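Elteo bag handling cell - progress report to Prultura
Submitted by the Pinlow site, 12/18/23

Period covered

This report covers the work on the two-armed bag handling cell since the last payment. The cell picks up plastic mailing bags by hand shape alone, with no suction, and most of the period went into getting the hands, the wrist units and the belt to stay in adjustment. The budget is on track except for spare parts, explained below.

Condition at the start

When the period opened the right hand was losing its zero position between shifts. The index finger closed a little short and the thumb came in late, so thin bags slid out of the grip. The left hand was sound. The belt drive ran well but the belt tracked toward the front rail and had started to wear along that edge.

Work done on the hands

We took the right hand off at the wrist coupling and sent the finger tendons to Ferrand for replacement. The hand was away for nine working days. It came back with new tendons on all fingers and a new thumb return spring. We refitted it ourselves, set the coupling bolts in two passes, and ran the zeroing routine before putting any load on it.

After refitting we cycled the hand 400 times open to closed with nothing in it, then 567 times on bags. The zero position was checked at the end of each block and did not need correcting. The left hand was cleaned and its screws checked for tightness. Two were loose and were reset with thread lock.

Work done on the wrist units and cables

Each wrist carries a sensor unit on a short bracket. The right bracket had worked loose and the unit was pointing slightly low, which the software had been making up for. We replaced the bracket screws, squared the unit up and removed the correction from the settings file. Anyone restoring an older settings file should take that line out again - it will put the hand off to one side if it is left in.

The cable on the right forearm was too short at full reach and was pulling on its connector. It now runs in a larger loop. The loop clears the belt in the normal working positions but could catch on the rail if the arm is moved by hand with the power off. A clip has been ordered to hold it closer.

The bellows covers on the arms were wiped down and inspected. No splits were found. We will look at them again in March, when the joints are due for grease.

Work done on the table and belt

The belt was retracked and tensioned. It now runs centered, and the worn edge has not gotten any worse. We did not replace the belt in this period.

The work mat between the hands was set back to its marks. Staff now check its position each morning before the first run, along with the zero position of both hands. The check takes a few minutes and is written in the cell log.

Reach to the edge of a flat object is still our weak point. Fingertips that come down too steeply push the object away. We lowered the closing speed for flat items and this helped, but the setting makes soft bags slower than they need to be. Splitting it into two settings is the first software job for next period.

Spare parts and cost

The tendon work was quoted as a repair and billed as an exchange, which added $875 to the spares line. We have covered this by putting off the second set of fingertip pads. If the pads now fitted wear out before spring we will need to come back to you about it.

Open items

Cable clip for the right forearm, on order.
Separate closing speeds for flat and soft items, not started.
Belt replacement, to be priced but not urgent.
3 connectors on the left arm to be relabeled. The old labels no longer match the wiring sheet.

Pictures from the cell
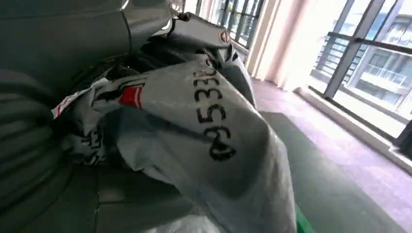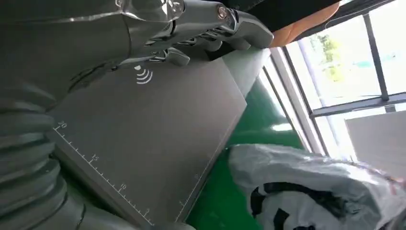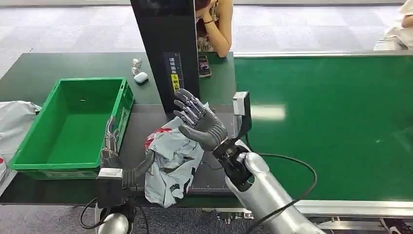 Wrist view of the bags on the padded seat; a hand at the top edge of the gray ruled board; both hands at the belt, the left one holding a mailing bag.

Next period

We plan to finish the closing speed work first and then run both hands on mixed items for two full weeks without changing any settings. The cell log for those weeks will be attached to the next report. The grease service will take the cell out of use for two days, and we will let Prultura know the dates as soon as Ferrand confirms them.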